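Ticket 912
Subject: Ticket page for the protest songs evening – seats sold twice, lyrics shown wrong
Opened by: Ursina Hollenstein, Piltham Theatre
Assigned to: Witold Olszewski, Brinine web support
Priority: high
Status: waiting for customer

Ursina Hollenstein wrote:

Hello, we have a problem with the booking page for Saturday. The evening is songs from the election year, with a singer who was banned from the radio in his country, and after the concert there is a debate with two candidates for the city council. The interest is much bigger than we are used to. The page was opened at 10:00 and by 10:20 we received mails from people who have the same seat as another person. Also, the lyrics in the program are broken. Where the singer writes in his own alphabet, the visitor sees only question marks. For a concert about censorship this makes a very bad impression, and one newspaper has already asked if we removed the words on purpose.

Please stop the sale if it is necessary. I have access to the page but I do not dare to press anything.

Witold Olszewski wrote:

Thank you for the clear report. I paused the sale at 11:05. The page now says that booking will continue later today.

What I found until now:

The hall plan has 900 seats. The Jindent booking module was holding a seat for 2 minutes, and the payment step was taking longer than this when many people came at once. So the seat became free again while the first buyer was still typing the card number. I changed the hold time to 15 minutes and made a test with two browsers. The second browser now gets the message "seat is taken", as it should.

The lyrics are a separate matter. The text was saved in the old character set when it was imported from the Gruber template. The original letters are lost in the database, so I cannot repair them from my side. Please send me the file from the singer again, as plain text in UTF-8, and not copied out of a mail.

One more thing. The block "From our pages" at the bottom of the program still takes its picture from the general feed.
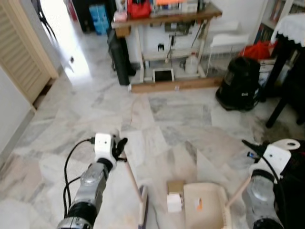 Attachment 1: dustpan brush on marble tile floor

Ursina Hollenstein wrote:

Please take the poster of the concert for this block, it is in the media folder under "March".

The lyrics file is attached. Luzius Wieser, our translator, has checked it line by line. He asks that the third song keeps the two empty lines in the middle. The singer leaves them for a verse that was forbidden, and the audience should see the gap.

How do we know which people have a double seat? Johanna Aebischer at the box office wants to call them herself.

Witold Olszewski wrote:

The list of double bookings is in the export folder, sorted by row, with the time of each payment. The earlier payment comes first in every pair. I have not canceled anything – this decision is yours.

Lyrics are imported and I compared them with your file. The empty lines in song three were removed by the editor at first, so I put them in with a fixed space. Please do not open this song in the visual editor before the concert, or they will disappear again.

The poster is set in the block. The cache can need one hour.

The log shows 3,000 visits to the page in the first half hour. I set the waiting room on before we open the sale again. Can you confirm a time?

Hannelore Koller wrote:

I answer for Ursina, she is in rehearsal. 16:00 is good for us. The candidates' offices also want to reserve seats for their people, and we told them they must book like everybody else, so please remove the hidden code "GUEST" if it still works.

Witold Olszewski wrote:

The code is removed. Sale is planned for 16:00 with the waiting room on. I will watch the log until 17:00 and leave the ticket open. Please write here when the box office has finished the calls.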